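05/01/2021

Got in from the workshop with my hair smelling of solder and my feet frozen, and I should be in bed, but if I don't write this down I'll lose half of it by morning.

So. Uko has two working wrists! I can hardly believe I'm typing that. Back in November the right one was a bag of parts with a label on it saying DO NOT TIDY, and the left one had a shake that made it look like it had been at the coffee all day. The shake was a ground loop. Weeks of me fiddling with gains and blaming the gearbox (sorry, gearbox) and then Stepan Stetsiuk moved one wire on Sunday night and it quit. I was thrilled and also a little bit furious.

Today was mostly cables. Boring to tell, I know, but the cables have been eating us alive. Every time an arm reached out past the edge of the table, the loops on the right side would pull tight and the elbow would fault. Valentyna wanted to put in longer ones and let them hang. I wanted proper cable chain. We had the same argument we've had since before Christmas, and she won, mostly by having already cut the longer ones before I got my coat off. They look like spaghetti. They also ran for 64 cycles without a single fault, so I'm keeping my mouth shut until spring.

The other thing was the gloves. We're on plain black ones now, over the fingers on both hands, and I like them so much better than the rubber tips from Flarnamholm, which kept rolling off and ending up under the radiator. 200 of those in the box and I think we've used 12. If anybody at the shop wants them they can have them.

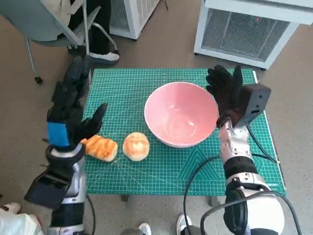

The job we've set ourselves for the month is pick it up, put it in the bowl, don't squash it. Sounds like nothing, right? Stepan wants the left hand to do all the picking and the right hand to steady the bowl, and Valentyna thinks that if you need a second hand for the bowl then you've already given up. I'm with Stepan on this one - I hold the bowl when I'm cooking and I've had hands my whole life.

My worry is the thumb. It comes in a bit too wide, so the approach has to be slower than I'd like, and when I tried dropping the speed limit to fix that, the wrist started hunting again. Not badly, but I could hear it. I wrote the old numbers on masking tape and stuck it inside the toolbox lid so we can get back to where we were (learned that one the hard way, thank you November).

I also need to order bearings. Hikport has them but they only ship in packs of 100, and we need 3. Valentyna says to ask over at Hrynyshyn because they go through that size all the time and might sell us a handful. I'll call in the morning if I remember. I won't remember. I'm putting it on the back of my hand right now.

Oh, and I finally swapped the fuse on the bench supply, the one that's been "temporary" since last summer. Took me four minutes. I'm not going to think about that too hard.

Thursday night is force limits, and Stepan is bringing his laptop with the logging script, so with any luck we'll get real curves out of it and I can stop judging grip by squinting. Okay, bed. Feet still cold.

Recent entries
Wrist number two is out of the bag
Gearbox, I owe you an apology
What I want for the workshop this year
Masking tape is a filing system

Get new entries by email. You can unsubscribe at any time.

This site uses cookies to remember your settings. OK

Contact | Copyright 2021 | Back to top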